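Two-arm folding table: weekly care tips

These notes are for whoever has the bench this week. They cover the table with the two arms and the dark practice cloth. Switch the arms off at the wall before you put your hands near the fingers, and hang the key on the Rulora hook. 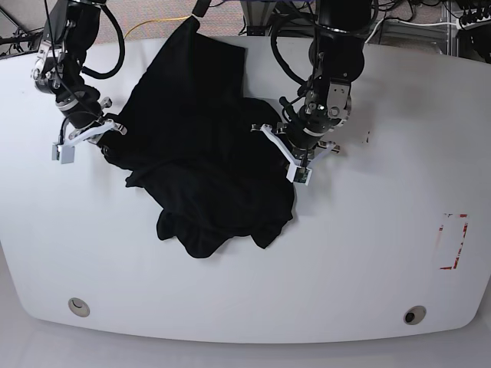
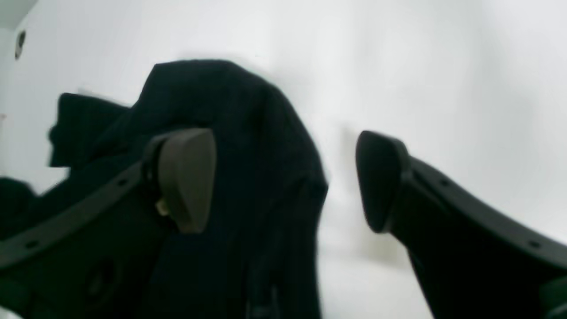
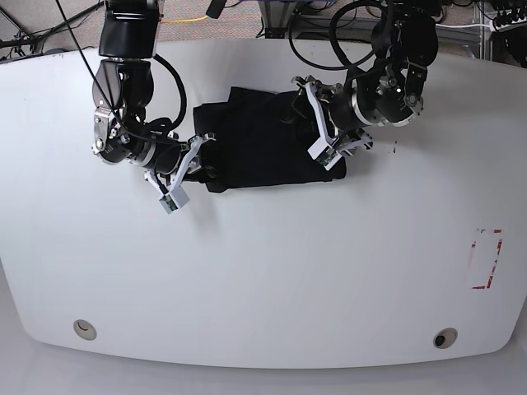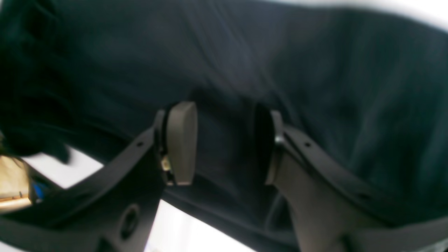 Dark cloth and grippers at the folding table, from overhead and from the wrist cameras.

Finger pads. Wipe each pad with a barely damp microfiber cloth and let it dry. Lint from dark cotton builds up on the face and along the edge where the pad meets its mount. Lift it out with a soft brush. Alcohol made the old pads go hard, so keep it off these. Asmaa Erraji has the spares in the Pistach tin.

Holes in the fingers. Blow them out with a hand bulb. Compressed air pushes fluff into the joint.

Wrist cameras. Use a dry lens cloth and no spray. If the close-up view looks soft after cleaning, check that the pads are in focus before you touch anything else. Fabric held right up to the lens will blur anyway.

Cable loops. The loops at the wrists need their slack. Do not tie them tighter to look neat. With the power off, move each arm by hand through its full reach and watch for a loop that catches on a bracket. Replace any tie that has slid.

Floor cables. Keep the yellow one behind the table and out of the walkway. Vacuum the carpet with the small head.

Tabletop. Dish soap and water, then a dry towel. Scuffs come off with a melamine sponge, but stay clear of the red tape. The outline is worn, and rubbing takes off more. When you renew it, mark the corners in pencil first, peel the old strips, clean off the glue and lay the new tape to the marks.

Grommets. Check both for threads and crumbs.

Cloth. Wash it cold with no softener, which leaves a film on the pads. Shake it outdoors. Retire a cloth after 200 runs or when the hem starts to go. Radwa Tahiri logs these, and the current one was at 258, so please swap it.

Bracket screws. Snug them every 25 hours with the short hex key. Stop when they stop.

Last full check: Wed 16 October, Valeriano Casado. Left arm tie replaced, 2 pads cleaned, tape still to do.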